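Play kitchen set, mint and lavender, with food pack

Reviewed by Kavitha Kartha

The Favovau set is sold as a base kit of dishes and cookware with a separate food pack. I bought both from Urano, a small online shop that ships flat and quickly. The order went in at lunchtime and arrived on Saturday morning, in one carton, with more paper than it needed. Price for the pair was $95.

Purpose: pretend cooking for two children, one in kindergarten and one a year older. Test period was three weeks of ordinary use, with a wash after most sessions. The previous set in this house was a Nikolovski, and I refer to it where the difference matters.

Colander. The largest piece and the best one. The holes run in neat rows over a flat floor and are small enough that dried chickpeas stay in. Lentils go through. The rim is raised all the way around, so the children can carry it loaded. Mould flash was present under one handle and came off with a fingernail. Rinses clean, but water sits in the holes and the piece needs a shake before it goes back in the cupboard.

Cup. The mint one matches the colander in colour and has a loop handle wide enough for two adult fingers. No drips, no wobble.

Plate. Round, shallow, with a thin rim. Peas roll off it. The Nikolovski plates were deeper and I prefer them.

Table layout during the third week:
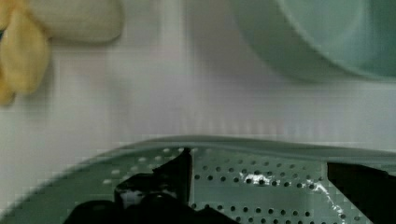
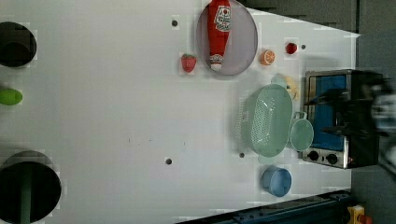
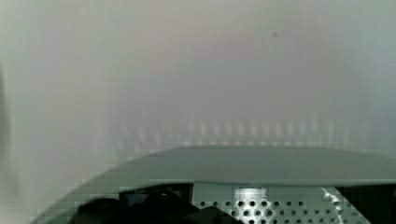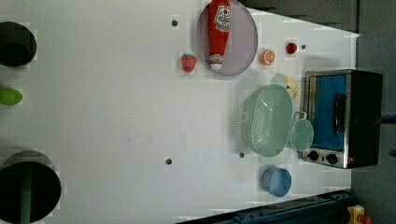

Food pack. Scale is inconsistent. The strawberry and the orange are a sensible size for small hands, and the orange shows its segments clearly enough that it gets sorted with the fruit without prompting. The banana is larger than it should be against everything else. Paint has held on all pieces through washing in warm water and dish soap. I did not try the dishwasher; the leaflet says not to, and gives no reason.

Ketchup bottle. The favourite by a wide margin. It is also the tallest item when stood up and the first to be knocked over, so ours tends to live on its side.

Storage. There is no bag or box with the set, and the retail carton does not survive opening. The smaller pieces fit inside the colander for carrying, but not all of the food does. I moved everything to a Starkano crate with a lid. The Nikolovski set came with a drawstring bag at a lower price, and Favovau should match it.

Spares. I wrote to Urano about a replacement strawberry, as a precaution. Haf Prydderch answered the same afternoon: single foods are not sold, only the full pack, part number 541. That is poor value if you lose one piece.

Rating: 3 out of 5 for the food pack, on account of scale and spares. The base kit would get a higher mark with a deeper plate. I would buy the colander again by itself if it were listed separately. At the time of writing it is not, though Haf said the shop hopes to have loose cookware in by August.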